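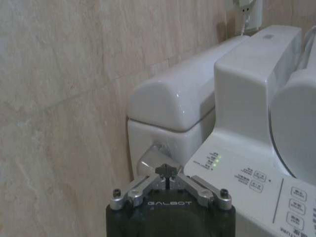 White cistern, marble wall tiles and the socket above

About Plendau

Hello, and thanks for clicking through to the page most people skip. I'm the founder of Plendau, and I wrote this one myself, so it goes on a bit.

We go to public meetings and write down what was said. Council scrutiny panels, police accountability forums, licensing hearings, school place reviews, the lot. Then we turn it into something you can read over a cup of tea, and put it up where anybody can find it without a password. That's the business. Some of it is paid for by councils and public bodies who want a proper record of their meetings, some by residents' groups who were fed up with not having one, and the rest comes from the training courses (more on those further down).

How it started

I used to be a minute-taker for a borough council. I loved the job, which tells you something about me, but I never got on with the minutes themselves. You'd sit through two hours of people talking about stop and search outside the bus station, some of them properly upset, and what went into the record was "Members noted the concerns raised." I must have typed that line hundreds of times. I typed it on the night a mother stood up and read out every date her son had been searched on his way home from college, and I went home and felt rotten about it.

So I started keeping my own notes and typing them up afterwards, with permission, for a small newsletter in Lanureck where I was living then. People read them! I had emails from folk who'd been in the room and wanted to add something, and from others who had no idea the meeting had happened at all. A police inspector wrote to say I'd got one of his answers slightly wrong, and he was right, so I fixed it and said so at the top. We still do corrections that way.

By the following August I'd handed in my notice and borrowed a desk.

Who we are now

There are seven of us. Four are reporters, meaning they sit in the meetings and do the writing. Two are editors who check every page against the recording and take out anything that sounds like us having an opinion. Then there's me, and I do the invoices, the training and an awful lot of driving. We come from all over the place, work-wise: court reporting, a housing office, a local paper that closed, sign language interpreting, and a spell in a call centre that turned out to be brilliant practice for listening to cross people.

We've covered over 300 meetings so far. The longest record we've published had 603 numbered paragraphs and came from a licensing review that finished well after midnight. I was there for that one, and the vending machine ran out at nine.

What we do with a meeting

We ask the chair beforehand, every time, even when the meeting is open and we don't need to. We tell the public seats who we are and where we're sitting. If you speak from the floor, we'll come and find you afterwards and ask how you'd like to be named, and "a resident" is a perfectly good answer. Children are never named, and neither is anybody describing a crime against them or their family.

The write-up comes in two parts. There's a short version, two pages at most, with what was decided, what was promised and who promised it. Then there's the full record, with each question set next to the reply it was given. Where a question didn't get a reply, we leave the space beside it blank. That small thing has caused more phone calls than everything else we do put together!

Both parts go up within ten working days. We'd like it to be quicker and we're working on it.

Bristine

Bristine is our archive, and I'm very proud of it. You can search every record we've published by place, by subject or by the body that held the meeting, and there are 2457 pages in there at the moment. It's free. Students use it, councillors use it (usually to look up what they said last year), and so do people who just want to know whether anybody has brought up the street lights before. The search box is a bit fussy about apostrophes. We know, sorry.

Temba courses

Temba is the name of our training side. The most popular course is an evening one for residents who've never spoken at a public meeting and want to. We go through how to get on the agenda, how to ask something that can't be brushed off with "we'll take that away", and what to do when your voice starts shaking and you've only got three minutes. We run another for new chairs and one for police and council officers on answering questions in everyday words. I get the giggles in that one sometimes, because everybody has a list of phrases they've been dying to get rid of. "Going forward" gets a groan every single time.

Being fair

We get asked whose side we're on. Officers have asked it, and campaigners have asked it, sometimes about the same write-up. We don't campaign, we don't take money from political parties, and any job paid for by a public body says so on the first line of the record. Whoever pays gets to read the draft for mistakes of fact at the same time as everybody else who spoke. They can't ask for something to come out because it makes them look bad. One client tried, and we gave the fee back and published anyway.

Getting in touch

If there's a meeting near you that you think should be written down properly, use the form on the contact page and tell us the place, the start time and who's holding it. We can't get to everything, but we do read every message and you'll hear back either way. Spotted a mistake in a record? Send us the paragraph number and what you think it should say, and one of the editors will go back to the recording. Evenings are the worst time to ring, as we're nearly always in a meeting with our phones off.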